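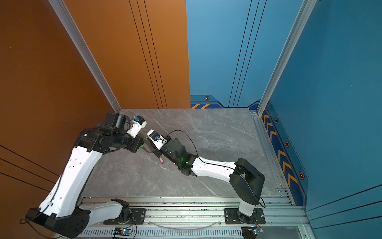 What does a motion planner do when two arms want the same bit of air?

It picks one of them to wait, and the other one goes first.

Frauke Strobel had written that sentence on the whiteboard in March and had regretted it ever since, because everyone at Bunorley now quoted it back to her. The planner was called Favurum. It had been named by the sales side, who thought it sounded Roman. It had two settings, polite and off.

On Sunday, at twenty to eight in the morning, both arms stopped with their grippers a whisker apart and stayed there.

She pulled up the log. Left had asked for the middle of the table. Right had asked for the middle of the table. Left had yielded. Right, noting that Left had yielded, had yielded. Left had taken this as a fresh request and yielded again, with a new timestamp.

"It's my parents at a doorway," said Dressler-with-the-funny-s, who signed himself Dreßler and had broken three of their scripts doing it.

"How long have they been at it?"

"Forty minutes."

"What's the tie-break?"

He scrolled. The tie-break was a function somebody had lifted from Grusesora, the old scheduler, and it compared the priority of each arm. Both priorities were set to 8. Beside the number was a comment: fix before demo. The demo had been in February and had gone very well, on one arm.

"Make Left a nine," said Dreßler.

"Then Right never gets a turn."

"Does Right mind?"

Frauke gave this more thought than she would have liked. Then she wrote a proper back-off, a random wait that grew each time they clashed, and a test that ran it against every pairing she could think of. Three of the tests failed. Two were her fault. The third was the whiteboard's, in her opinion, since it had never said what happened when the one that waited got bored.

By lunch the tests were green. She loaded the new build, put her hand near the stop button and pressed run.

Left waited. Right waited. The log ticked over.

"Give it a second," said Dreßler.

"I am giving it a second. It's random. It might be a long one."

Right went first. Frauke picked up the marker, added "eventually" to the whiteboard, and went to find a sandwich.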